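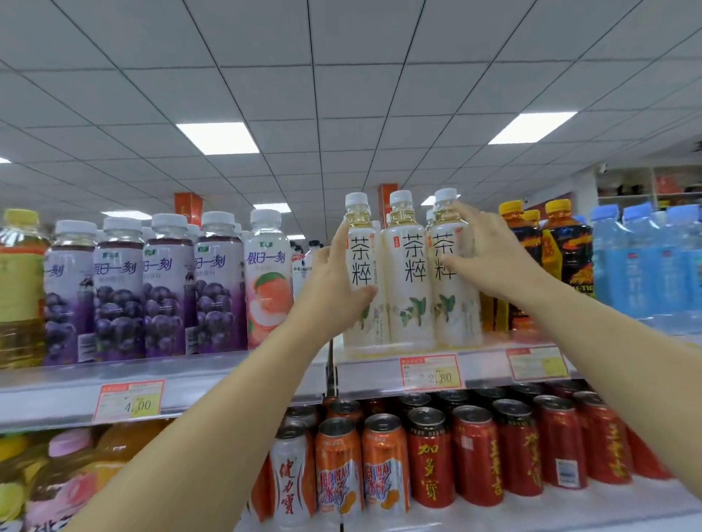

El robot que apretó demasiado

Coger una botella de té de un estante es fácil para ti. Alargas la mano, cierras los dedos y ya está. Para un robot es un trabajo complicado, y a veces sale mal.

Le pasó a Bumby, un robot con dos brazos que estaba aprendiendo a ordenar bebidas en una tienda de Lutumar. Una mañana de octubre cogió una botella de plástico, la apretó más de la cuenta y el tapón saltó. El té cayó al suelo. Bumby siguió apretando casi 7 segundos, hasta que una persona pulsó el botón de parada.

¿Por qué no se detuvo solo?

Bumby tiene sensores en los dedos. Un sensor es una pieza que mide algo, por ejemplo la luz, el calor o la fuerza. Los de Bumby miden la fuerza con la que agarra. Cuando tú sujetas un vaso de papel, tu piel avisa al cerebro y no lo aplastas. Los sensores hacen un trabajo parecido.

Aquel día, un cable de la mano derecha se había soltado un poco. El sensor enviaba siempre el mismo número: cero. El ordenador leía ese cero y entendía que los dedos no tocaban nada, así que daba la orden de cerrar más. La botella se iba aplastando y el número no cambiaba.

A esto se le llama fallo de sensor. El programa hacía lo que le habían mandado, con un dato equivocado.

¿Qué cambiaron los técnicos?

En el taller Kratochvíl sujetaron el cable con una pieza nueva. Después añadieron 2 normas al programa, que se llama Prelivik:

Si el motor hace mucha fuerza y el sensor dice cero, la mano deja de cerrarse.

Si las manos no están de acuerdo al coger botellas iguales, el robot espera y avisa a una persona.

Luego repitieron la prueba 700 veces con botellas llenas de agua. En algunas desconectaron el cable a propósito, para ver si la mano se paraba. Se paró en todas.

Si ves un robot trabajando en una tienda

No metas las manos entre sus brazos, aunque parezca quieto. Puede estar esperando una orden.

Si se le cae algo, no lo recojas. Un suelo mojado resbala y el robot puede moverse otra vez. Avisa a una persona mayor.

El botón rojo grande es la parada de emergencia. Corta el movimiento del robot, y no hay que pulsarlo para jugar.

Palabras nuevas

Sensor: pieza que mide algo y envía el dato a un ordenador.

Fallo: cuando una parte de la máquina deja de funcionar como debe.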